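My neighbor asked me to write down how I learned to keep a sourdough starter alive in a small apartment. I will do it as a thread, because a long text makes me nervous in English. 1/16

First, I am not a baker. I work with invoices. I bake on Saturday or Sunday and the starter lives in the fridge the other days. If you bake every day, your rules will be different from mine and probably better. 2/16

I got my starter from Dilek Sezer, who lived above me in my first apartment here. She gave it to me in a jam jar with a paper on the lid. The paper said "feed it, don't love it too much." I understood this sentence only after two months. 3/16

What I did wrong: I fed it three times a day. I thought more food means more strength. But each time I diluted it before it had eaten, and after a week it was a gray, sad paste that smelled like wet flour and nothing else. 4/16

Dilek told me to leave it alone on the counter for a full day. I was sure it would die. In the evening there were small bubbles on the side of the jar, and the next morning it had climbed almost to the lid. 5/16

Now my routine. I take the jar out on Friday after work. I keep one spoon of the old starter and add flour and water in equal weight. Equal weight, please, and not equal cups! I lost many loaves to this mistake because my first recipe was in cups and I did not know how big a cup is. 6/16

Flour: half white, half whole rye. I tried to save money with only white flour and it worked, but slowly. With rye it wakes up faster. The rye I buy is from Noto, the small shop near the tram stop. They sell it from a big sack and you bring your own bag. 7/16 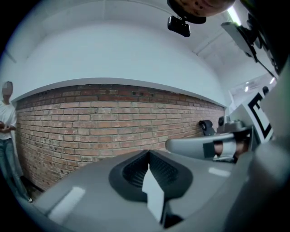
Water: from the tap. I read on many pages that tap water kills the starter. In my city it does not. If your water smells strongly of chlorine, let it stand in an open pitcher overnight and then use it. 8/16

The dough I make most often is for one loaf. 400 grams of flour, and then water until it feels like an earlobe. This is how Dilek explained it and I have never found a better word. For people who want a number, start with 280 grams of water and go slowly from there. 9/16

Salt goes in later, after half an hour. I forgot the salt completely one time and served the bread to guests. Trinity Brannigan ate two slices with a lot of cheese and said it was "very pure." She is a polite person. 10/16

Folding: I fold the dough in the bowl with wet hands, four times, with a half hour pause between. I used to knead on the table, but my table is small and it moves, and the people downstairs could hear it. 11/16

Then the fridge overnight. For me this was the biggest change. I used to wait for the dough at midnight like for a late bus. Now I put it in the cold at nine, I sleep, and I bake in the morning when I have had my coffee. The taste is also more sour, which I like and my sister does not. 12/16

I bake in an old heavy pot with a lid. Very hot oven, lid on for 25 minutes, lid off for 20. Please be careful with the lid. I have a small scar on my wrist from the day I picked it up without a glove, thinking about something else. 13/16

Somebody asked me in a message about vacation. In July I was away for almost four weeks. I fed the starter, made it very thick with extra flour, closed the jar and put it at the back of the fridge. When I came home there was dark liquid on top and the smell was like nail polish. I poured the liquid away and fed it twice, and on the third day it was normal. So do not throw it out too early. But if you see pink or orange, or mold with hair, throw it out and ask a friend for a new spoon. 14/16

For this reason I also keep a dry copy. I spread some starter very thin on baking paper, let it dry for two days, and break it into flakes. It sits in an envelope in the drawer with the tea. I have already mailed flakes to two people and for both it woke up. 15/16

If you live near me and want a spoon of it, write to me before Friday evening and bring a clean jar with a lid that does not close too tight. Next time I will write about the rye crackers I make from the leftovers, when I have measured them properly. 16/16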